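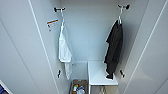

1/ OK the Sternbridge reunion special. I watched it Wednesday night with a bowl of cereal and I have THOUGHTS, so mute me now if you're saving it for the weekend.

2/ Quick catch-up if you bailed after season two. Jocelyn MacLeod played Dr. Rurlow for seven seasons. She left before the finale, the official line was "scheduling," and she and the showrunner, Iwasaki, have not been in the same room on camera since. Until this!

3/ They put them on the SAME COUCH. One cushion between them. Whoever planned that seating chart deserves a raise or a talking-to, I can't decide.

4/ First twenty minutes are pretty much what you'd expect. Bloopers, the guy who played the night nurse crying (I love him), a long bit about how cold the old studio was. Fine. I folded laundry.

5/ Then the host asks Jocelyn straight out if she was fired. And she laughs and goes "well, my parking spot was." The whole cast loses it except Iwasaki, who takes a very long drink of water.

6/ So here's her version. She asked for the same money per episode as her co-star. They said they'd think about it. Then her agent got the next script and Dr. Rurlow was taking a job in Zunholm. Which, for non-fans, is a town the writers made up in season one as a joke about places nobody ever comes back from.

7/ I have seen that Zunholm goodbye scene maybe 200 times and I always thought she was acting. The way she won't look at anyone?? Going to need to rewatch the whole last season now, thanks.

8/ Iwasaki's side: the network set the budget, he fought for her, he lost. He said he wrote her a letter. She said she never got a letter. He said he'd given it to somebody in the office to mail. Then they cut to commercial. I yelled at my TV.

9/ Back from the break and they're both kind of smiling and nobody mentions the letter again. What happened in those three minutes! I'd pay for that footage before I'd pay for the deluxe box set.

10/ Speaking of, somebody in the fan group paid $825 for one of the signed box sets. There are only 500 of them. No judgment, I once drove four hours to stand outside a diner they used in one episode, and it was closed.

11/ My take, since a couple of you asked: I believe her about the money and I sort of believe him about the letter. He looked really sick when she said it never came. But he also kept running the show without her for another year, so.

12/ Also can we talk about her jacket. The green one. If anybody knows where it's from please tell me, I've been searching since midnight and all I'm getting is ads for raincoats.

13/ They got asked about a revival at the very end and everybody did that thing where they look at their shoes. Jocelyn said she'd do one episode if Dr. Rurlow gets to drive back from Zunholm in a better car. Iwasaki said "done." I replayed it to be sure. He said done.

14/ Going to bed. If a revival gets announced in May I'm coming back to this thread to be unbearable about it.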